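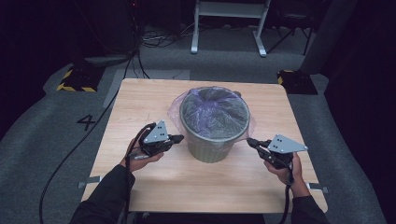
2019-06-26
For immediate release

Brinier gives the desk-size trash can a liner that fits

Brinier, the housewares line from Grelerex, will start selling liners for very small trash cans in July. Owners of such cans have until now made do with kitchen bags, most of which end up on the outside.

The liners come in 15 tints and fold over the rim with enough film left to tie. Grelerex tried 17 versions before settling on one. The first 16 are in the trash, properly bagged.

A survey of 1,362 Brinier customers found that the most common liner for a small can was "whatever the groceries came in." The company respects the tradition and hopes to end it.

A first run of 4,000 rolls goes to Nisham stores and the Stankevičius mail-order catalog. Sample rolls are available to the press on request. Cans are sold separately, and so is the trash.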